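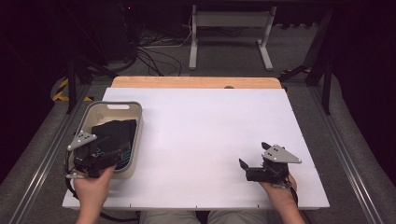 Daniyal Virk wrote in to ask whether the 15 mL dose still holds for a half load, and whether the wash can go straight on the cloth without water. The dose for a half load is the same, because the drum fills to nearly the same level on most top loaders. Straight on the cloth is fine for cotton, but not for wool or anything with a raised pile. Both points have been added to the dosing section.

# Jikora Dark Fabric Wash, 500 mL

Liquid detergent for black and deep-colored fabrics. Low suds, no brightener, no bleach. Suitable for machine washing and for hand washing in a sink or tub.

**Item:** Jikora 61
**Sold by:** Wivero
**Page revised:** 2018-11-26

## What it is for

Most general detergents contain optical brighteners. These are dyes that stay on the fiber and give off a faint blue light under daylight. On white cotton the effect is useful. On black cotton it reads as gray, and it builds up with each wash. Jikora 61 leaves the brightener out and adds a polymer that holds loose dye in the wash water, so that less of it settles back on the load as a dull cast.

The wash does not put color back. A shirt that has already faded will stay faded. It can look a little darker after the first two or three washes as old brightener and detergent film come off, but the dye that has left the fiber is gone. For that a fabric dye is needed.

## Specifications

| Property | Value |
|---|---|
| Volume | 500 mL |
| Form | Clear liquid, pours easily at room temperature |
| pH, as supplied | Near neutral |
| Highest wash temperature | 100 °F |
| Optical brightener | None |
| Bleach | None |
| Enzymes | Cellulase only |
| Scent | None added |
| Cap | Screw cap with 15 mL line |

## Dosing

- **Machine, full load:** 15 mL in the detergent drawer.
- **Machine, half load:** 15 mL. Do not reduce.
- **Hand wash:** half a cap in a sink of cool water. Mix before the garment goes in.
- **Direct use on cotton:** a few drops on the mark, rub lightly, wash within the hour.
- **Hard water:** one and a half caps. Softened water needs no change.

Do not fill past the cap line on high-efficiency machines. Extra detergent does not clean better in a low-water cycle and tends to dry as pale streaks along seams. If streaks appear, run the load again with no detergent at all.

Powder residue from an earlier product can collect in the drawer and wash into the first load. Rinse the drawer before switching over.

## Fabrics

Tested on cotton, linen, viscose, polyester, nylon and elastane blends. Denim can be washed with it, though new raw denim will lose dye whatever is used and should go in alone.

Cellulase works on the loose cotton fibers that stand up from the surface and scatter light. Trimming them is part of why worn black cotton looks darker after washing. It has no effect on polyester or nylon. On very thin or old cotton, use the standard dose and keep the cycle short.

Wool and silk are a separate case. The formula contains no protein-cutting enzymes and will not attack either fiber, but the machine action might. Use the Miranda wool wash for knits, or hand wash and dry flat.

Do not use on leather, suede, waxed cotton or fabric marked dry clean only.

## Washing procedure

1. Sort by color first, then by weight. Towels shed lint onto dark knits and should be washed apart.
2. Turn garments inside out and close zippers.
3. Load the drum loosely. Packed fabric rubs, and rubbing lightens folds and hems before anything else.
4. Add the dose and select a cold or cool cycle.
5. Remove the load when the cycle ends. Damp fabric left in folds can dry with visible crease lines.
6. Dry inside out, away from direct sun. If a dryer must be used, pick low heat and stop while the seams are still slightly damp.

## Color transfer

The dye-holding polymer has a limit. New black or indigo items can release more dye than one dose will hold, and pale trim on the same garment may pick it up. Test a hidden spot – an inner hem or the back of a pocket – with a wet white cloth. If the cloth takes color, wash the item alone until it stops.

## Storage

Keep the bottle upright with the cap closed. The liquid may turn cloudy if it gets cold and will clear again at room temperature. Freezing separates the polymer, and a bottle that has been frozen should be thrown out. Rinse the cap after use, as dried product narrows the thread.

## Related items

- Jikora pump top, fits the 500 mL bottle
- Miranda wool wash
- Hirnby mesh bag, fine weave, zip closure

## Revision notes

The May batch moved to a narrower neck. Older pump tops do not fit and can be exchanged through Wivero. Formula unchanged.

Technical contact for this item: Wael Ghoneim, Wivero – product questions only, orders go through the shop form.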